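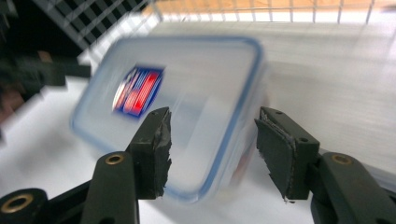 ## April, starter storage trial, box 17

Opened at 2 pm. Same flour as last time (Jalter strong white), fed 200 g flour to 200 g water, lid clipped on three sides and left up on the fourth.

- Smell sharp on opening, more vinegar than yoghurt. Went off within a minute of stirring.
- Thin grey liquid on top. Poured it away this time; stirred it back in for box 16 and the loaf was too sour.
- Rise after the feed: 37 mm by the tape on the side. Box 16 did better, but the room was warmer.

Arnel Villanueva thinks the rye from Zamfir is waking things up too fast and wants one batch without it. Fair enough. Next feed is white only, kept on the lower shelf by the door.

Baked two tins from what was left over. Crust fine, crumb tight at the bottom, a gummy line near the base of the second tin. Probably shaped too early. I was also short of salt and made it up from the coarse tub, so don't read much into the taste.

To do:

- wash the spare lids, the seals hold on to the smell
- new thermometer, the old one reads low
- ask Arnel for his notes on the overnight proof
- feed again before locking up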